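# Jilthorpe Small Bag Service: Frequently Asked Questions

Last updated October 19, 2023

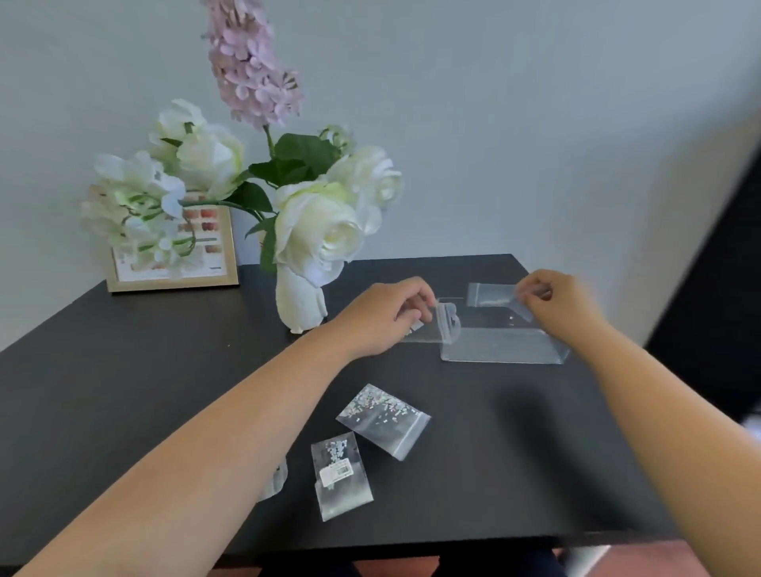
Jilthorpe is a leased two-arm packing station for shops that sell small goods in small bags: beads, nail gems, buttons, fishing tackle, watch parts. Before the station comes to you, your own packers record how they do the job by hand, using a head camera we send in the mail. We train the station on those recordings, test it at our shop in Illmont, and then deliver it. Your packers can record at the table they already use. Clear bags of small shiny pieces on a black tabletop suit us well, and a vase of flowers or a framed chart at the back of the table can stay where it is. Most of the questions below come from shops that are deciding whether to send us a first set of recordings.

## Before you sign up

### What can the station do today?

It can pick up a flat resealable bag, open it, hold it under a filling chute, close it and drop it in a tray. It can also slide a filled bag into a larger sleeve if the sleeve is stiff enough to keep its shape. Very soft sleeves are hit or miss. Send us samples of yours and we will tell you.

### What can't it do?

It does not pick single stones or beads out of a pile. It does not count. It does not fix a torn bag, and it will not notice that a label has been put on upside down unless you pay for the label check. It cannot tie anything.

### Do we need to be a certain size?

No, but the lease rarely makes sense for a shop with one part-time packer. If you have trouble keeping up with orders only in December, hire someone for December.

### Which bags work?

Clear zip-top bags between the size of a business card and the size of a postcard. White-backed bags are fine. Bags with a slider instead of a press strip are not supported. Hang tabs are fine, either round or square, as long as the tab is part of the sleeve and not a separate sticker.

### Does it matter that our bags are clear and our product glitters?

Somewhat. Clear film is harder for the cameras to find than printed film, and glittery contents throw small bright spots around. A dark, matte work surface helps more than anything else you can do. Please don't buy special lights before you talk to us – two customers did, and both had to turn them off.

## Recording

### What comes in the recording box?

A head camera on a padded strap, a charger, a spare strap, a cable, and a printed card with the start and stop steps. The box is returned to us with the prepaid label in the lid. Keep the foam.

### How much do we need to record?

Seven hours of packing for each product line, spread over several sessions. A session is 20 minutes. After each one the packer should take the camera off and have a break, even if they feel fine.

### Can more than one person record?

Yes, and we like it when they do. Two packers will hold the same bag in different ways, and the station learns from both. Left-handed packers are welcome. Please note which recordings are whose on the session sheet.

### Should our packers slow down?

No. Work at your usual speed. The only change we ask for is to keep both hands in view of the camera, so look at the bag you are handling and don't pack in your lap or off to the side.

### Long sleeves or bare arms?

Either. Loose cuffs that fall over the fingers cause trouble, so roll those up. If you wear gloves at work, wear them for the recordings too. Rings and nail polish make no difference.

### Do we have to clear the table?

Clear the part you work on. Things at the back edge can stay. What we do not want is anything that moves by itself, such as a fan with ribbons, a television or a cat.

### What if someone drops a bag or makes a mistake?

Leave it in. Pick the bag up and carry on. We use the mistakes to teach the station how to recover. If you spill a whole bag of stones, stop the recording, clean up, and start a new one.

### Is sound recorded?

No. The microphone is removed from the cameras before they go out.

### Will our packers' faces be in the recordings?

Not usually, as the camera looks down at the hands. If a coworker walks into view or a mirror catches somebody, Trutulgate blurs the face before any of our people watch the file. You can also mark a part of a recording for deletion and it will be gone the next day.

### What is Trutulgate?

It is the upload program. You install it on one computer, plug in the camera, and it sends the files to us. It runs on Windows and Mac. A slow connection is okay; you can leave it going overnight. It will pick up where it left off if the connection drops.

### The upload says "held." What does that mean?

One of these:

- The lens was dirty or fogged.
- Hands were out of view for long stretches.
- The room was too dark.
- The session sheet is missing.

Open the file in Trutulgate and the reason is shown under the name. A missing sheet is the most common one. You can fill it in on the spot and the file is released right away.

### Who owns the recordings?

You do. We use them to train your station and nothing else, unless you tick the sharing box in the agreement. Shops that tick it get a lower setup fee. You can change your mind later, but we can't pull your recordings back out of a shared model that has already been built. Read that part of the agreement carefully.

## Delivery and setup

### How long does it take from recording to delivery?

Seven weeks once we have all your files and a box of sample bags. Please send real stock in the sample box. Empty bags do not behave like full ones and we end up asking for a second box.

### How much room does the station need?

It sits on its own stand and takes up the space of a large office desk. You need a regular wall outlet and a level floor. Carpet is all right if it is short. We do not bolt the stand down.

### Who sets it up?

Zlata Antoniuk runs installations and will call you to set a date. She or someone from her crew stays with you for the first full day. By the end of it, two people from your shop should be able to start the station, clear a jam and change bag sizes.

### Do the arms need a cage?

No. The arms are made by Harju and are meant for work near people. They move slowly when someone is close and stop on contact. The filling chute does have a guard and the guard must be closed for the chute to run. Do not tape the switch.

### How fast is it?

Slower than a good packer. On a medium zip-top bag it fills and closes 167 bags an hour, with breaks only for reloading. A good packer beats that easily but will want to stop at some point. Your own number will depend on the bag, and we put it in writing after testing.

### What about static?

Small light pieces cling to plastic film, and flakes are worse than stones. The chute has a static bar, which takes care of most of it. In very dry rooms you may still see pieces stuck near the zip strip, and the bag will not close properly. A humidifier fixed this for every shop that tried one.

## Cost and support

### What does it cost?

The lease is $1296 a month. It covers the station, repairs, software updates and one product line. Recording boxes are free to borrow. The setup fee depends on distance and is quoted before you sign.

### Is there a minimum term?

One year. After that it goes month to month.

### What if the test results are bad?

Then you owe nothing and we send back your samples. This does happen, mostly with soft sleeves and with very tiny bags.

### Can we add a second product line?

Yes. You record it the same way and we load it over the network when it is ready. Changing only the color of the contents does not count as a new line. Changing the bag does.

### We moved the station and now it misses the tray.

Run "Find table" from the setup menu. If it still misses, check that the stand is level and that the tray is pushed all the way back against its stop. Then run it again.

### The grippers leave marks on our sleeves.

The pads are worn or dirty. Wipe them with a damp cloth – no alcohol – and if the marks keep coming, ask for new pads. They are included in the lease and snap on without tools.

### Who do we call?

Impi Mäkelä handles support for all leased stations. Use the Help button in Trutulgate to reach her desk, and put your station number in the first line. If the station is down, say so, and you will be moved up. Replacement parts ship from Illmont the same day if we hear from you before noon.

### Can we come and see one running?

Yes. We have a demo station at the Illmont shop and you may bring your own bags. Please book ahead. The shop is closed to visitors for the first week of April.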